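Stories > Short fiction > Night shift

Stop Category

17 shares | 2 comments

Missed the bus so I was already late. Ran up from the gate with my badge in my teeth. Ayala building, second floor, the long corridor with the bad lights, and Elango standing in the door of the cell room holding a mop.

"You didn't answer," he said.

"I was running."

"It did it again."

I knew what. Left arm fine. Right arm fine, fine, fine, then a twitch. Like a dog dreaming. He'd been telling me since September and I'd been telling him cable. It's always cable. I'd written cable in the fault log so many times the tablet finished the word for me.

"Anybody in there?"

"Me. My hand."

He showed me. Red line across the back of it, not broken, skin not even open. He was holding the mop with the other one. I looked at the floor and there was water on it, a long tongue of it coming out from under the bench toward the drain, and I thought, okay. Okay, water and power. Start there.

"Did you hit the stop?"

"I hit the stop."

"And?"

He didn't say anything. Went back to mopping.

So I should explain the job but there isn't much of it. Grikolo makes a picker for laundries. Hotels, hospitals, places where small wet things come out of big machines and somebody has to stand there and get them out. We don't make it. Wistholm tests it, we're Wistholm, there's a bench and a box and two of us at night. Clothespins because the customer has clothespins. That's it. They go in the tub, they come out of the tub, over and over, and we write down what breaks.

Elango Kaimal had been doing it four years longer than me and never once reached in on a live arm. That's what I kept coming back to. I reach in. Everybody reaches in. Not him. He'd shut it down to pick up a dropped pin, wait for the click, count under his breath, then go in. Drove me nuts. Runs took forever on his nights.

"You went in after the stop," I said.

"After the click."

"It clicked?"

"It clicked. I counted. I went in for the one on the floor. And the right one came down on me like I wasnt there."

I sat on the stool. Took my coat off, put it back on, it was cold in there.

Here's a thing about a click. A click is a part moving. That's all it is, something in the relay box going from one side to the other. The click on that box was a Revach unit, gray, about as big as a loaf of bread, and it had one channel for each arm. Left side opens, click. Right side opens, click. But they go together. So you hear one click. You always hear one click. You'd never know if it was one or two.

I said that out loud. Elango stopped mopping.

"Say it again."

I said it again.

"How long," he said.

I didn't know how long. Neither of us knew how long. I thought about every night I'd leaned in there with my sleeve rolled up, feeling around for a pin, the box all quiet, the arm hanging over my neck. Thinking it was off. Both off. I'd had my head in there. I fixed a screw on the back rail once with my actual head in there.

"Run it," he said.

"No."

"Run it slow. Nobody reaches. I want to see it twitch with you looking so it isn't only me."

I should of said no again. I put it at 70 percent, which isn't slow, I meant seven and my thumb was cold, I fixed it. Door shut. Elango stood at the stop with his good hand flat on top of it. I stood at the screen with the views up. 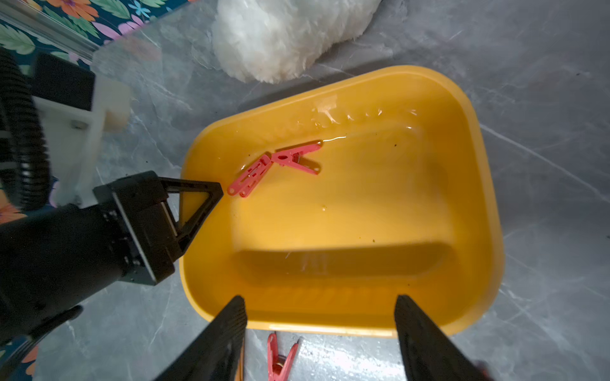
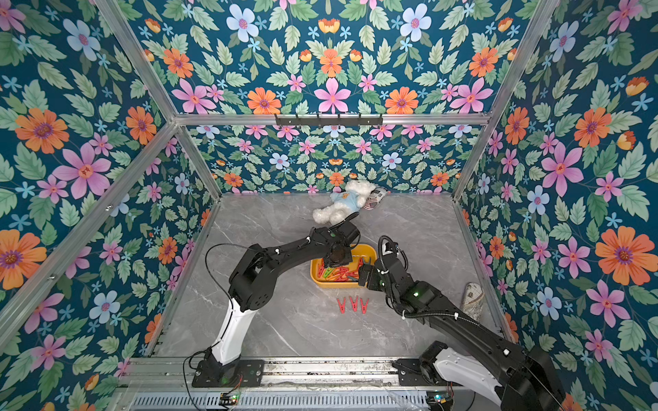
Cell 2, Ayala building. Clothespins, yellow tub, both arms in.

It looked like nothing. It always looked like nothing. The flowers on the walls of the box, that awful wallpaper. Grippers going down over the yellow like two people at a sink. I watched the right one until my eyes hurt.

"There's nothing," I said.

"Wait."

"Elango, there's nothing, it's a cable, it's sitting on the - "

"Wait."

Then he pressed it.

Click.

Left arm sagged a hair, the way they do, brakes taking the weight. Right arm stopped too. I let my breath out. I started to say see. It was stopped! It was just hanging there, perfectly still, and if I'd been alone I'd have opened the door and gone in, I know I would, I had my hand on the latch.

"Look at the wrist," he said.

I looked at the wrist. It was shaking. Tiny. You had to get your eye down level with it and hold your breath. Not sagging. Holding. There's a difference, you feel it more than see it, a thing that's been put down and a thing that's standing there waiting. The program had stopped sending it anywhere so it stayed where it was, with all the power still on, holding itself up.

And then the twitch. No warning. A quick jab down and in, maybe the length of my thumb, hard enough that the tub jumped against the floor. Then back to where it was. Still again. Nice and polite.

Neither of us had touched a thing.

"That's my hand," Elango said. "That's what got my hand."

I killed it at the wall. The big breaker, the one with the lockout hole that we never use because who has the key. That time both arms went properly dead and the right one dropped a lot further than the left had, thump, and the fan in the cabinet wound down, and I could hear the drain.

He had the key. Of course he did. On the ring with his house keys. He put the lock on and hung the tag and wrote his name on it and then held the pen out to me.

"You too."

"It's one lock."

"Two names."

I wrote my name. Bad handwriting, I was shaking some.

We opened the Revach box on the bench under the lamp. Left contact was clean. Right contact was black and there was a little bead on it, a shiny bead like solder, where it had arced and stuck to its neighbor. Stuck shut. Push the button all night and it would never open. The half that clicked was the other half. I poked it with a screwdriver and it didn't budge. I poked harder and it let go with a tick and left a crater.

"You shouldn't have done that," he said. "They'll want to see it stuck."

"I know."

"Now it's your word."

"And yours."

"And mine," he said, and looked at his hand, which was getting fat along the knuckles.

The twitch was separate. That's the part I couldn't get people to hear later, in the room with the coffee urn. Two faults. The twitch was bad encoder data, it was in the cable, I was right about the cable all along, I was so pleased about the cable. On its own it's nothing, it's a nuisance, the stop catches it. And the stuck contact on its own is nothing either, arm just holds there, you'd go home never knowing. I'd logged the one every week. Nobody logged the other because there was nothing to log, it clicked.

A man from upstairs asked me, so it was cable. He had his pen ready and everything.

I said no.

He said but it says cable. He turned the tablet around. It did say cable. Pages of it.

But that was after. That night it was just the two of us and the box in pieces. I taped a note over the start button. Elango wanted to write it up right then so I typed and he talked, ice pack from the lunch fridge on his knuckles, somebody's name on the ice pack. He made me put the times. He made me put that I'd freed the contact with a screwdriver, and when, and which screwdriver.

"Put that the dual channel isn't monitored," he said. "Put that one click is not a test."

I put it.

"Put that I waited."

"It says you waited."

"Put it first."

So I moved it up. Operator pressed stop, operator waited, operator entered. Read it back to him. He nodded. Then he wanted the word operator changed to his name, both places, and I was doing that when the phone on the wall started going, the inside line, which only rings if it's the day lead, and it was 4:40 in the morning.

"Don't say cable," Elango said.

I picked it up.

2 comments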